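Table Surface Finisher, Brenberg Workshop
Reference 3111
Posted 19 June 2023

Clellow refinishes and repairs tables for schools, libraries and offices. We are hiring one surface finisher for the Brenberg workshop. The position is full time, day shift, and reports to the finishing lead.

Duties cover sanding, cleaning, coating and final inspection of tabletops. The finisher also logs defects on the job sheet and sets aside any top that needs a second pass. Tops are moved by two people at all times.
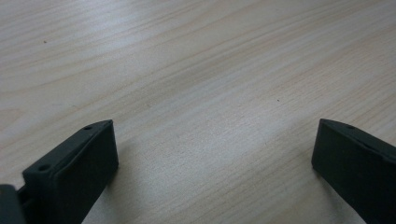
Inspection takes up a large part of the shift. Each top is checked under diffuse light, first along the grain and then across it. On pale tops with fine, curving grain, small dark specks are easy to miss, particularly where they sit among the grain lines. The finisher must find each speck, decide whether it is loose debris or a mark in the surface, and record its position before any coating is applied.

Requirements:
Two years of work in wood finishing or furniture repair
Good close vision, corrected or uncorrected
Able to lift 15 kg
Able to read a cutting list and a coating data sheet

Experience with spray equipment is useful but not required. Training on the Gurnport coating line lasts nine days and is paid.

Send a resume and a short list of past work to the Clellow hiring desk, Room 201, Brenberg. Quote the reference number. Applicants selected for interview will complete a bench test on a sample top.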